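Research > Fledetti Handling Group > Guidelines
Print | E-mail

4.2 Rules for two-operator cloth handling

We were delighted by how far one short rule went: both operators open their fingers fully before either approaches the garment. It applied in all 1,975 trials at Haltenden, and newcomers picked it up by Monday lunch! Markers on the gripper bases must stay uncovered (Fig. 5).

Figure 5. Two hand-held grippers at an orange garment, the nearer with its fingers spread.

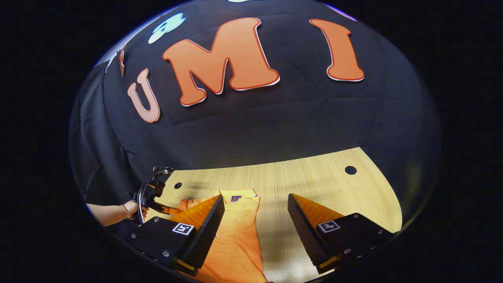 4.3 Reporting departures from the rules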